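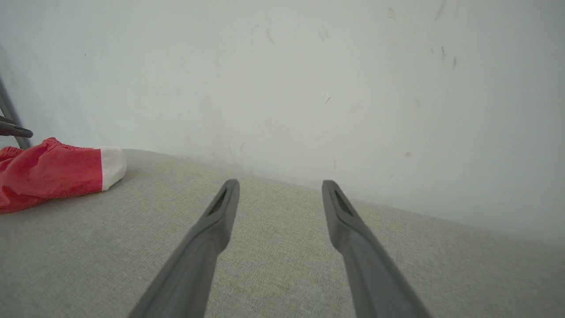 Plircombe tightens labeling rules for upholstery fabric

Makers and importers of upholstery fabric sold in Plircombe will have to print abrasion and cleaning data on every roll label from June, under a revision to the town's trading code published this week.

The revised code sets a single reporting format for woven and knitted covers. Labels must state fiber content by weight, the number of rub cycles completed before thread breakage, and a cleaning code. Fabrics that fail before 3000 cycles may be sold only for cushions and other decorative use. The previous code left the choice of test method to the supplier, and results from different laboratories could not be compared directly.

Eleven mills and distributors submitted comments. Hemmin, which weaves flat fabrics for seating, asked for the rub test to be run on two samples per dye lot. The final text requires two per production run.

"Dye lot testing would have doubled our lab time on short runs," said Amnuay Chuensuk, technical manager at Rusine, a distributor. "The production run is a workable unit."
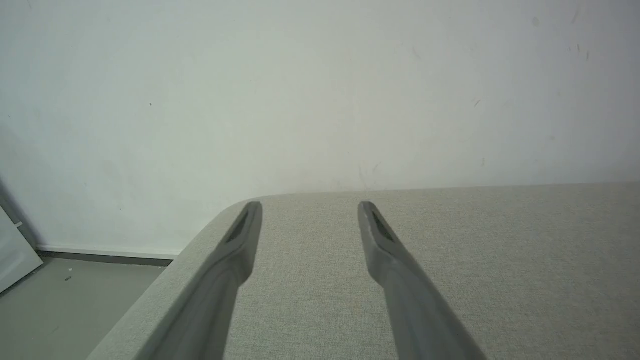
Existing stock

Rolls already in warehouses may be sold under old labels for eight months after the code takes effect. Finished furniture is exempt, but retailers must supply the fabric data on request. Remnants shorter than 2 meters need only a fiber content tag.

Mỹ La, who drafted the testing annex, said guidance on pile fabrics would be issued separately. Velvet and chenille remain under the earlier rules until then.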